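How to Follow a Foreign Affairs Hearing and Send In a Written Statement

Updated July 2024

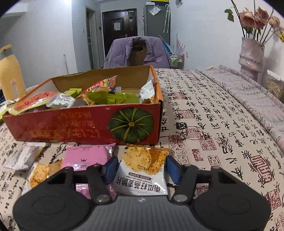

Snack packets, including pumpkin seed oat crisps.

Hearings on foreign policy can run for hours, and much of what is said refers to papers you have not seen. With a little reading the day before, most people can follow one without trouble.

Step 1. Find the notice

Go to the committee's website and open the hearings calendar. The notice gives the title, the room, the start time and the witness list. Check it again on the morning of the hearing. Start times move when votes are called.

Step 2. Read the witness statements

Witnesses usually submit prepared testimony, and it is often posted before the hearing or soon after it opens. Read the first page and the recommendations. Skip the biography unless you need to know who the witness has worked for.

Step 3. Look up the agreement or bill being discussed

If members keep citing a treaty, a sanctions law or an arms sale, find the text and keep it open in a second window. Write the section numbers on a sheet of paper. You will hear them again.

Step 4. Watch with a simple log

Make three columns: time, speaker, claim. Put a star next to any claim you want to check. Piret Lill, who edits the Stiltuder newsletter, keeps her log to 12 lines per hearing and drops the rest. Opening statements can be skipped if they are posted in writing. The question periods cannot.

Step 5. Write your statement

Some committees accept written statements from the public for the record. The rules differ, so read the notice or call the committee office. Ask about the deadline, the page limit and the file format. Then:

- Put the hearing title and date at the top.
- Say who you are in one sentence.
- Make your main request in the first paragraph.
- Name the country, program or bill each time.
- Attach sources at the end.

Nadhirah Saragih's first statement, on visa delays for interpreters, came to 1655 words. She cut it to 360 before sending it and kept the longer version for her own representative's office.

Step 6. Check the record

The printed record can take months. A hearing held in early summer may not show up by September. Save your confirmation email and search for the hearing title every few weeks.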